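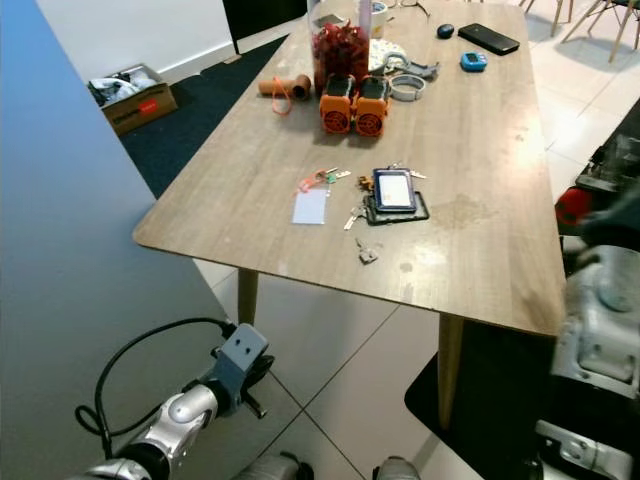
Stadon operates a returns and reissue service for office buildings and serviced apartments. Items handed in or left behind, such as keys, access cards, phones and small electronics, are received at the Kinsella site, identified, recorded and sent back to the client. In February the site began moving part of that work to a two-armed robot. I have worked on the reissue floor for most of my time with the firm, and I set out below what the change has meant for those of us employed there. The views are my own.

Under the previous arrangement, one employee carried an item through the entire process. The same person opened the parcel, checked the tag against the client list, wrote the label and sealed the envelope. On a full shift the floor handled 200 items. The work was repetitive but it was varied in small ways, and an experienced employee could recognise a client's key tags at a glance.

The new arrangement divides the task. The robot picks up items from a table, presents them to be read and places them in the correct tray. Employees open parcels, resolve whatever the software, supplied by Ilarport, is unable to match, and approve each item before dispatch. Keys account for most of the difficulty. A card lying flat is hard to lift from a hard surface, and a loose key beside two sets of tagged keys may be assigned to either set or to neither. Clutter is normal in our work. Parcels do not arrive sorted, and management agreed at an early stage that the table should reflect this, with keys, a lanyard clip, a phone and a computer mouse all on the same surface.

In its first month the system was presented with 233 items under supervision. Of these, 89 required an employee to intervene. The figure was displayed on the noticeboard beside the lunch room, a decision I supported. It gave staff an accurate account of the position at a time when rumours about job losses were common.

No positions have been removed to date. Two fixed-term contracts were allowed to lapse in the ordinary way, and the hours were not replaced. It would be incorrect to describe this as having no effect on employment, and several colleagues have said so at staff meetings. Management's written undertaking covers permanent employees only.

The character of the work has changed more than the number of people doing it. Sorting was formerly a task during which colleagues could talk. Supervision of the robot requires attention at irregular intervals, and the 60 minutes allotted to a supervision period are more tiring than the same time spent sorting. We asked for shorter periods and for rotation with parcel opening. Rotation was granted. The length of the period remains under discussion.

There have been benefits. Employees with wrist and shoulder complaints no longer spend whole shifts on fine handling, and one colleague has returned to full hours as a result. Training has also been better than expected. The course, given under the name Steltesero, is held during paid time, and those who complete it move to a higher pay classification. It covers stopping the arms safely, clearing a dropped item and correcting a mistaken match.

A matter of some concern to the longer-serving staff is the loss of informal knowledge. The old practice relied on people remembering that a certain building changed its tags, or that a particular tenant regularly mislaid the same card. A notes field has been added to the item record at our request, although entries are limited to a single line and it is not yet searchable.

The next stage is to extend the robot's duties to sealing and labelling. Staff representatives have asked that the intervention figures continue to be posted, and that fixed-term employees be included in any further undertaking. A reply is due before the winter roster is published, and I will add it to this page when it is received.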